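In defence of the slow reply

By Tadhg Mac Suibhne
Mon 5 September
196 shares | 8 comments

I came back from a fortnight in Norcombe to 447 unread messages, and I'd like to tell you what I did about them, which was make a pot of tea and answer four.

Before you write me off as a rude man (my sister already has), let me say that I used to be the other sort. I was the one who replied within a minute. I replied from the bus, from the dentist's waiting room, once from the back row of a christening, and I was proud of it! People said "you're so good at getting back to me" and I glowed like a child with a gold star. What I never noticed was how bad the replies were. Half of them said "yes great" to a question that wasn't a yes or no question. I agreed to a lift share to Nudamano with a family of five and a car that seats four, me included.

My old friend Ambros Widmer still writes letters. He lives up a hill and goes down to the post box when he has enough to say, so I might hear from him in February and then not again until the plums are ripe. His letters answer mine properly. If I've asked whether he'd put his money into a new boiler or a new roof, I get two sides on boilers and a drawing of a gutter. He has obviously thought about me for longer than it took to write it down, and I can't tell you how nice that is when most of my post is a thumbs-up.

I do think something has gone wrong with what we count as manners. A quick answer is now the polite one, even when it's careless, and a good answer that takes three days needs an apology at the top. I've started taking the apology out. "Sorry for the delay" makes it sound as if the train broke down, when really I was having a think and also painting a fence.
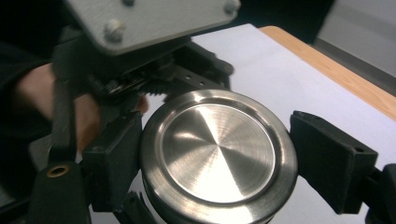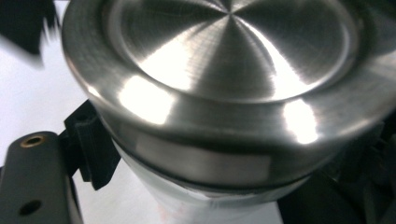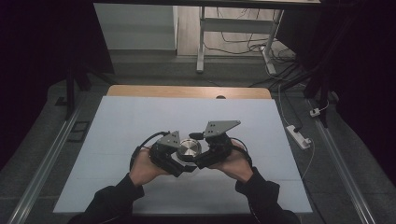
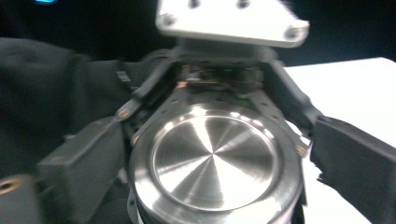 Page last changed Mon afternoon, to mend two typing errors

The usual objection is work, and I take it seriously. If you run the desk at a vet's you can't go off and have a think. Some things are urgent and anyone with sense can tell which. But I spent a good few years in the office at Fletasis, where everything came marked urgent, including the biscuit rota, and by the end none of us could have picked out a real emergency if it had come up the stairs on fire. My manager there, a kind woman called Egger, used to leave her messages until after lunch. We all thought she was dreadfully behind. Looking back, she was the only person in that building who ever finished a sentence, and half the things we'd pestered her about in the morning had sorted themselves out by the time she'd eaten her sandwich.

Then there's the worry that people will think you don't care. This one I find harder. My niece is nineteen and she tells me that if a friend leaves her message for an evening she assumes they've fallen out, and I don't think I can talk her out of it by going on about Ambros and his hill. What I have done is tell the people I love how it works with me now. Ring if it matters. Write if it can wait, and it'll get a proper answer, probably on a Sunday. Most of them were fine about it. One cousin was offended and told me so at once, by text.

I'm not saying I've got it right. I forgot a birthday in the summer because the reminder was sitting in the pile, and I missed some cheap tickets I'd have liked. There's a fair amount of plain laziness in there too, and I know it. Still, I've written more proper letters this year than in the ten before, and I've stopped typing under the table at dinner, which my wife says is worth more than the tickets.

As for the other 443, I've been through roughly half. A good many were people asking whether I'd seen their earlier message. I had. I'm going to write to them on Sunday, after the fence has had its second coat.

8 comments | Share this

Contact | Copyright Tadhg Mac Suibhne | Back to top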